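4.2 Cable Routing and Work Surfaces
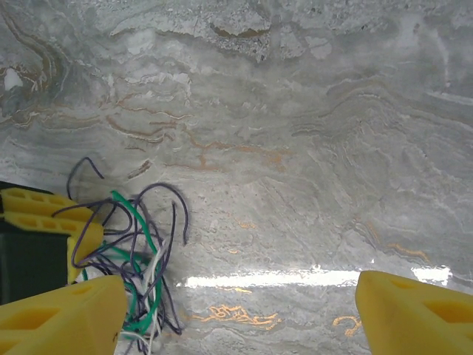 Page last changed: 10 Oct 2019

Figure 13. Wrist view with the gripper open over polished marble. Loose purple, green and white wires lie beside the left finger.

The Plukari rules require that free wires be tied back before the fingers close. In Figure 13 the tangle reaches the inner edge of the left finger, and a cell in this state should not be released for motion. Glossy surfaces are permitted, but glare from overhead lights must be noted in the cell record. Of the 74 cells reviewed by Matos and Pacheco, 23 had no such note.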